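Esholm workspace opens upper hall with new lighting layout

Perkum has opened the upper hall at its Esholm site after a refit of the lighting and floor power. The hall covers 243 square meters and seats seven work groups at white tables. The corrugated metal ceiling was kept -- fluorescent fixtures run along the beams, with dome-shaped lamps hung on one side.

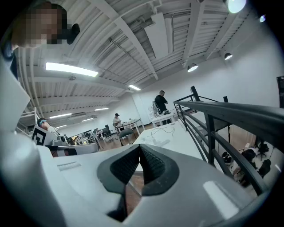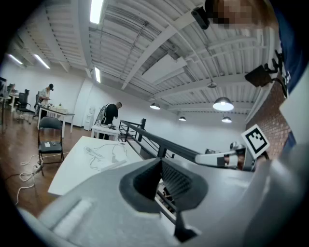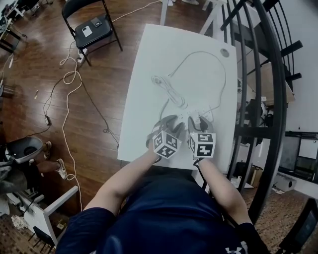 The Esholm hall, with a power strip on one of the tables in the last picture.

Power and next steps

Tables are fed by power strips, and cable runs will be checked each November. "The load per table was the main constraint," said Fung-ping Mak, who planned the electrical work. Drodance supplied 177 meters of cable. A second phase, covering the entrance and storage, goes out to bid next -- Obradović will draw up the plans.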